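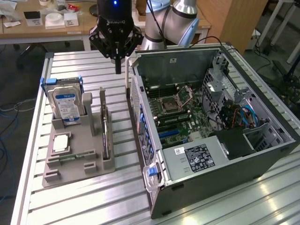 The robot that can nearly build your computer

Give a robot a screw and a hole and it will do well enough, provided the hole is exactly where it was last time. Move the hole by the width of a fingernail and things get interesting, which is a polite word for what usually happens next.

Baltasar Jara has spent two years on this problem. His method, called Rennie, is meant to let an arm put parts into a desktop computer by feel. A memory module goes into its slot, a processor into its socket, a hard disk into its bay. The parts wait in a plastic tray beside the open case, the disk standing up with its blue rails already clipped on, and the arm works between the two.

The claim that brought me to the Cladthorpe lab is a bold one. Rennie, says the paper dated 1 October 2021, learns a new part from 30 demonstrations, where the older Broner method needed 3000. I have read a lot of sentences like that. They tend to be true in one room.

So I asked about the room. The table stays put. The tray, with its pockets and slots shaped for the parts, stays put as well, and a good deal of the difficulty has been taken away before the arm moves. In a repair shop the memory comes in a bag, or in somebody's palm. Jara didn't argue. "The tray is cheating," he said. "Everyone cheats at picking up. We wanted to be honest about putting down."

Putting down is certainly the harder half. A memory module has to go in straight, and then it has to be pushed with a force that would worry most people doing it for the first time. Rennie splits the job. A camera gets the part close, and after that the system pays attention only to the forces at the wrist, making small sideways searches until the readings look like those it felt when a person was guiding the arm. The idea of searching by touch is old. What Jara has added is a way of reusing what was learned on one part to shorten the lessons for the next.

That is where my doubts begin. The 30 demonstrations are for the new part alone. Before them comes a shared stage of training, which took 1140 attempts on other parts and gets one line in the paper's appendix. Add the two and the gap with Broner is still wide, though a good deal less startling than the headline. Broner, for its part, was tested without any such head start.

Then there is the matter of what counts as success. The paper scores a module as fitted when it reaches the right depth. It doesn't switch the computer on. Zilier, the repair firm paying for part of the work, will presumably want to.

I came away liking the method more than the paper. The touch search is sensible and the sums behind it are simple enough for another lab to repeat, which I hope one does, with a different case and no tray. Jara plans a second round of tests in November using towers from other makers. He has promised to plug them in.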